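Two-arm cell drops its grip partway through a lift, no fault logged. Is this really a "calibration issue"?
Posted under Robotics & Automation > Faults and safety

Dudau

We've got a two-arm bench cell that handles artificial tulips between the tabletop and small glass vases. Since January it has had a habit of opening the right gripper partway through a lift. No alarm, no fault code, the controller carries on as if the stem is still there and then does a lovely careful placement of nothing at all.

The log shows 3,804 lift attempts. Of those, 3,601 are marked successful. I don't believe the second number for a minute, as "successful" seems to mean the program reached its last line. I've picked tulips up off the concrete myself on runs marked as good.

The integrator, Walcombe, says the jaws need recalibrating. We have recalibrated three times. It behaves for a morning and then goes back to its old tricks, usually after 2 pm. Their latest suggestion is that our lighting is at fault, which I'd find more convincing if they hadn't picked the lighting. 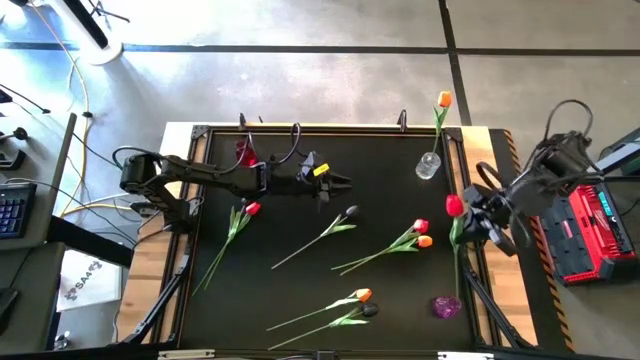 Right arm with a red tulip, mid-job. It's this arm that lets go, never the left.

What worries me more than the tulips is the glass. If a gripper opens with no fault raised, what else is the controller not telling us? There's hazard tape down one side of the platform and that's the extent of the guarding as far as I can see. I was told the arms are "collaborative" and to stop fussing.

Has anyone seen this on a similar setup, and was it calibration?

Amaral

Probably calibration. Ours did this and we re-zeroed the jaws and updated the firmware and it was fine after. Make sure you do both jaws. Also try a bit of rubber on the fingers, cheap as chips and improves the grip no end.

Ullach

I'd be wary of the answer above. A bad zero can give you a weak grip or a slip. It doesn't usually give you a commanded opening, and it would be odd for it to show up after lunch. First thing to sort out is whether the jaws are opening or the stem is sliding out of closed jaws. You say opening, but have you watched it or are you going by the tulip on the floor? From across the room they look the same.

Plot jaw position against time for a bad lift. If position stays put and the tulip goes, you've got a slip, and the rubber might even help. If the position moves, look at whether a command was sent. A move with no command points me to the drive or its supply. A move with a command is software, and no amount of re-zeroing will touch it.

Then look at the cabling. On the right arm a loop of black cable arcs over the top. Mine had the same sort of loop, and a connector that dropped out only when the wrist was rolled past 57 degrees. The controller saw a reset, went to its default state (open) and reported nothing. I swapped the cable, then swapped it back to be sure, and the fault came back with it. Do that second half. Half the "fixes" on this site were never tested by undoing them.

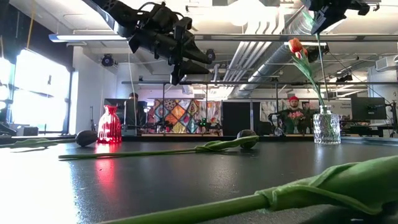
Page 3

On the glass, I'd stop running with it until you know. Thin stems are awkward enough without a vase standing right under a gripper that may or may not stay shut. Put plastic containers in for testing.

"Collaborative" on a brochure tells you very little. The risk assessment has to cover the whole job, including what's being held and what it could knock over. Ask Walcombe for theirs in writing. Ask as well what the gripper is meant to do on loss of power or comms, and who decided that open was an acceptable answer, if that's what they tell you.

As for your 3,601, bin it. Have the program check jaw width at the end of the lift and again before release, and log both. A closed-on-nothing reading is easy enough to catch if the stem is thick enough for your gripper to tell the difference, so try it with an empty pick first.

Dudau

Went by the tulip on the floor, fair cop. Pulled the jaw position for one bad lift this arvo and it does move. Haven't found a matching command yet but the log timestamps are a dog's breakfast. Cable swap is next. Walcombe have replied about the risk assessment to say they'll "circle back".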